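Koskela Building, 2nd floor and common areas
Walkthrough checklist w/ comments
16 August 2019
Posted for tenants. Items marked FIX need a work order before the November visit from the insurer.

ENTRANCE AND LOBBY

Front door closer - OK. Slams a bit in wind, adjusted a quarter turn.
Mat, front - FIX. Corner curling again. Tape isnt a repair, please order the heavier one.
Mat, side door - OK
Exit sign over front door - OK on test button
Exit sign, side door - FIX. Dim on battery. Same one as last time.
Floor, lobby - OK. Two loose tiles by the mailboxes, not lifting yet. Watch.

STAIRS

Handrail, north stair - OK
Handrail, south stair - FIX. Bottom bracket loose, can move it by hand. Do this one first.
Treads - OK north. South has one worn nosing strip, sixth step up or so.
Storage under stairs - FIX. Boxes and a stroller under south stair. Nothing goes under the stairs. Tagged, will be moved to the basement cage.
Lighting - OK, both landings

FIRE EXTINGUISHERS

2nd floor hall, east end - OK. Needle in green, pin and seal in place.
2nd floor hall, west end - OK
Kitchenette - FIX. Blocked by the recycling bin. Bin moved during walkthrough, will be back by lunch if we dont put a hook or a line on the floor.
Electrical room - Tag out of date. Called Casstead, they will swap it with the basement one on the same trip.

Comment: 5 units on this round, the basement is on its own sheet.

WORK ROOMS AND SHARED TABLES

Suite 112 - OK overall. Walkway to the door clear. Ceiling tile stained over the window, felt it, dry. Ask roofers.
Shared work room - OK. Outlets checked with the plug tester, all good. Cleaning cloths and sprays: sprays go back in the cabinet, lid on, label showing.
Copy room - FIX. Power strip plugged into power strip. Unplugged the second one. Paper stacked too high near the sprinkler head, needs 18 inches clear. 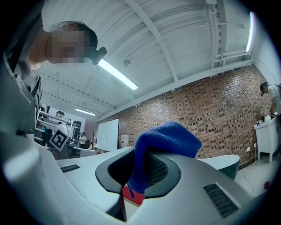
How often do the smoke alarms on the second floor get tested?
Once a month by us with the button, and once a year by Casstead with the full panel test. If one chirps in between, call the office, dont pull the battery.

KITCHENETTE

GFCI outlets - OK, both trip and reset
Microwave - OK. Door seal fine. Filthy but thats not a safety item.
Toaster - FIX. Cord has a nick near the plug. Taken out of service, in the office if its yours.
Under sink - Slow drip at the trap, pan under it. Work order in.
First aid box - Out of medium bandages and the burn gel expired. Restock ordered from Lidach.

HEATING / HOT WATER

Boiler room door - OK, self closes and latches
Clearance around boiler - OK. 3 ft all sides, somebody moved the ladders, thanks
Water heater relief pipe - OK
Filters, air handler - Changed. Wrote date on the frame in marker this time.
CO alarm - OK on test

ELECTRICAL ROOM

Panel access - OK, clear
Panel labels - FIX. 6 breakers still say "spare" and are not spare. Need to trace.
Door locked - was NOT on arrival. Please lock it. Key is on the office ring.

OUTSIDE

Parking lot lights - one out, by the dumpster
Sidewalk, Cusley side - FIX. Raised slab, trip edge. Painted yellow for now. Quote for grinding and patching both slabs came in at $1,743, waiting on approval from the owner.
Gutters - not checked, ladder in use
Dumpster lid - OK

OPEN FROM LAST TIME

South exit sign battery - still open
Roof hatch lock - done
Loose carpet edge, hall east - done, glued, holding

Questions about any item, leave a note at the office or reply to the building list. Include the room number.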